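Section 5: Object Handling at the Foselden Manipulation Benches

5.1 Scope

This section applies to all pick-and-place work carried out with a Prolthorpe arm and a Skaltari two-jaw gripper on the Foselden benches. It is to be read together with Section 3 (Authorisation of Operators) and Section 4 (Emergency Stops and Interlocks). Where a bench is fitted with any other gripper, the supervisor's written approval must be obtained before the procedures below are used.

An operator is the person who holds the enabling device. An observer is any other person inside the marked floor area. Only one operator may be assigned to a bench at any time.

5.2 Preparing the bench

1. Confirm that the arm is in its parked position and that the enabling device is released.

2. Wipe down the work surface with a lint-free cloth. Permanent scuffs are acceptable. Grit, liquid and adhesive residue are not.

3. Place the containers listed on the task sheet. A container that extends beyond the view of the wrist camera may be used if its position has been entered in the bench layout.

4. Leave a clear strip of work surface between neighbouring containers, so that the jaws can descend on either side without touching a rim.

5. Place the task objects. Objects that are not to be handled during the run may remain in a container if they are recorded on the task sheet.

6. Withdraw all hands, tools and cleaning materials from the floor area before the arm is enabled.

Note: Enamelled and other glossy containers can produce bright reflections along the inner rim. If the detection overlay flickers, adjust the bench lighting. Do not alter the camera exposure, as the setting is shared by every program stored on the controller.

5.3 Checking the gripper

1. Inspect the linkage plates on both sides for bending, cracks and trapped debris.

2. Check that every visible screw head is seated. A loose screw must be reported and tightened by authorised maintenance staff. Operators must not adjust the linkage themselves.

3. Open and close the jaws fully three times at the inspection speed of 60 millimetres per second. Listen for grinding or uneven travel.

4. Record the result in the bench log, together with the program number. The standard handling routine for mixed produce and play objects is Program 429.

Caution: The linkage plates spread outward when the gripper moves and create pinch points on both sides. Keep fingers clear whenever power is connected, including when the arm is stationary.

5.4 Grasping and carrying

1. Select the lowest grip force that will hold the object. The controller must not be set above 215 on the force scale for any object classed as soft or smooth-skinned.

2. Approach the object at reduced speed and close the jaws. Allow 2000 milliseconds to pass before lifting.

3. Lift the object clear of the surface and pause. If it turns or slides in the jaws, lower it, release it and repeat the grasp. Do not attempt to correct a slipping object by hand.

4. For elongated objects, grip one end and leave the other projecting from the jaws. The projecting length must be included in the clearance calculation. Collision checks based on the gripper outline alone are not sufficient.

5. Before an elongated object is taken across a container, confirm that its free end will clear the rim. The check is of particular importance where the object is held upright between two bowls, as with the eggplant shown here between the red and green bowls.

6. If the task sheet does not identify the receiving container, stop the run and refer the matter to the supervisor. The operator must not choose a container on the basis of proximity.

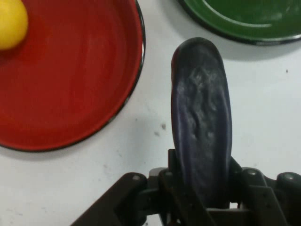

7. Lower the object into the receiving container at reduced speed and open the jaws only when the object is supported. Raise the gripper vertically until both jaws are above the rim, then return the arm to its parked position.

8. Release the enabling device and enter the outcome in the bench log. Dropped objects, rim contacts and repeated grasps must each be entered on a separate line. Completed log sheets are filed in the Shibata Room at the end of the shift.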